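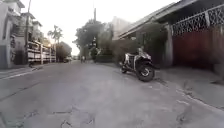
How to Draw a Walking Map of Your Own Neighbourhood

I have been making hand-drawn maps for a good many years now, mostly for friends who have moved house and want something to hang in the hall, and the question I get asked more than any other is where on earth to begin. People imagine you need surveying gear or a steady hand or a degree in geography. You need a pair of comfortable shoes, a notebook that fits in your coat pocket and a few free mornings, and I'd say the shoes matter most!

What follows is the way I do it. My friend Verna Kapoor does it quite differently (she starts from an old printed map and rubs things out until she is happy) and her maps are lovely, so please don't take mine as the only road to the finish.

What you'll need

A pocket notebook, plain or squared, with a stiff back
Two soft pencils and a rubber
A few sheets of tracing paper
One large sheet of smooth cartridge paper, A2 if you have the table for it
Waterproof drawing pens in a thin and a medium nib
Watercolours or coloured pencils, if you want colour
Masking tape and a long ruler

Step 1: Decide how far your map will go

Most first maps fail by being too big. I did it myself, and spent a whole September trying to fit in the canal, the railway and my sister's house on the far side of both. Start with your own front door and ask how far you walk on a perfectly ordinary day. The shop, the bus stop, the bench you like. Draw a loose loop round those and stop there. For me it was a patch some 800 paces from end to end, and it kept me busy for weeks.

If somewhere you love falls outside the loop, you can put a little arrow at the margin with its name beside it. Old mapmakers did this all the time and it looks rather charming.

Step 2: Measure your pace

Find a straight stretch where you know the length, or lay out a tape measure in the park. Walk it three times at your normal speed, counting every step, and take the middle result. Mine came out at 34 paces to the length of our back lane, which I had measured with a washing line and a good deal of patience. Write your figure inside the cover of the notebook, as you will be looking it up constantly.

Try not to stride. We all stride when we're measuring, out of a sort of politeness to the tape, and then an hour later we're back to pottering and the numbers are no good.

Step 3: Walk the main streets first

Early morning is best, before the deliveries start. Begin at one corner of your loop and walk the longest street you have, counting as you go. Every time you come to a junction, write down the number and draw a small tick on whichever side the turning falls. Don't bother with houses yet, or trees, or anything else that takes your fancy. I know it's tempting.

When the street bends, stop at the bend and turn the notebook so that the way you've come still lines up behind you. Then draw the new direction as you see it in front of you. A cheap compass helps if the bends are gentle, though I managed without one for years and only my crescents suffered.

Do the same for the next street, and the next, one page for each. Put the name of the street at the top straight away. Ezekiel Yazzie came out mapping with me once and came home with eleven beautiful pages and no idea which was which, and we had to go round again the following day.

Step 4: Go round again for the small things

This is my favourite part, so forgive me if I run on a bit. Once you have your bare streets, walk them slowly with no counting at all and note whatever makes each one itself. Perhaps it's a run of painted doors, or a wall where the same cat sits, or a step that has been worn down in the middle. Look up at the rooflines, too, as they change far more than you'd expect from one end of a road to the other, and look down at what you're walking on. Cobbles, slabs, concrete and tarmac can all have their own little pattern on the finished map – dots, squares, a few wandering lines – and it gives the streets a texture that plain white never does.

Keep your notes short. "Blue gate, no. 56" is plenty. Talk to people if they want to talk. I learnt the old name of our alley from a neighbour, Loretta Hutchins, who had it from her grandmother, and it went on the map in brackets underneath the proper one.

Step 5: Make a rough on tracing paper

Back at the kitchen table, choose a scale. I use one centimetre for every ten paces, which keeps the sums easy. Draw your longest street first, lightly, across the middle of a sheet of tracing paper, and mark off the junctions from your notes. Then hang the other streets on it one by one.

They won't meet. I want to say that plainly, as it upset me dreadfully the first time! You will come round the block and find that your last street ends a thumb's width away from where it ought to. Spread the difference out over all the sides of the block, a little on each, and it will vanish. If the gap is bigger than that, you have probably missed a bend, so go and walk that one again.

Tape a fresh sheet over the top and trace a cleaner version. I usually do this twice, and sometimes a third time if I've had to move a church.

Step 6: Choose how the buildings will look

You can show buildings from straight above, as plain shapes, or stand them up so that we see their fronts. Standing up is friendlier and flat is quicker. A mixture works very well: flat blocks for the ordinary rows, and little standing drawings for the places that matter to you. Make those a touch too large. A bakery that you visit every Saturday deserves to be bigger than a car park.

Watch that the tall ones don't hide the street behind them. If one does, make it shorter. It's your map.

Step 7: Transfer and ink

Scribble over the back of your final tracing with a soft pencil, lay it right side up on the good paper, tape it down at the corners and go over the lines with something hard. Lift one corner now and then to check it's coming through.

Ink the lettering before anything else. If you leave it until last you will find a tree exactly where the name of the street should be. After that do the street edges with the medium pen, then the buildings with the thin one, working from the top of the sheet to the bottom so that your sleeve stays clear. Leave it overnight before you rub out the pencil, even if it feels dry.

Step 8: Colour, if you like

Two or three colours are enough. I put a warm grey on the roads, one green for gardens and verges, and a brick red for the special buildings. Test everything on a scrap of the same paper first. Emmett Gallagher leaves his maps entirely black and white apart from the front door of the person he's giving it to, and I have stolen that idea more than once.

Finish with a north arrow, a little scale bar marked in paces, and your name and the year in the bottom corner.

A few questions I'm often asked

Can I do this with children? Yes, very happily. Give them one street each and let them choose the landmarks. You will end up with a great many dogs.

What if my street changes? Pencil the date on the back and leave the map as it is. You can always draw another one later and hang the two side by side.

How long does it take? My first took most of an autumn. These days a small one takes me four or five mornings of walking and about a week of evenings at the table, with the radio on.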